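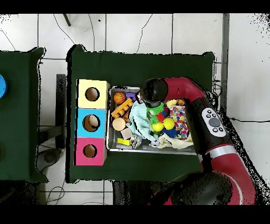

Arm over the toy tray, colored boxes on the left

Petora_shop
Posting progress on the toy sorting build at the Gurngate shared shop. Goal is to pick from the tray and drop each toy through the hole in one of the boxes. Reach is set to 760 mm in software. I ran 200 picks in March and the hard toys were fine. The cloths are the problem. The gripper closes on a fold and drags whatever is under it.

zgondal
Take the cloths out until the rest works. You have too many variables in one tray.

Petora_shop
They stay in. Laundry is the next job for this arm.

yamila_a
I disagree with Zeeshan. I'd keep the cloth and change the approach. Come in at 90 degrees to the fold, close slowly, lift 4 cm, stop and check the motor current. If it reads high, let go and try another spot.

zgondal
Current won't tell you much with a ball that light. I tried it on mine and got noise.

yamila_a
Did you filter it?

zgondal
No.

Lema77
Are the boxes fixed down? Mine walked across the table every time the gripper touched a rim.

Petora_shop
Not glued. I'll try the slow close tonight after 7 and post the numbers.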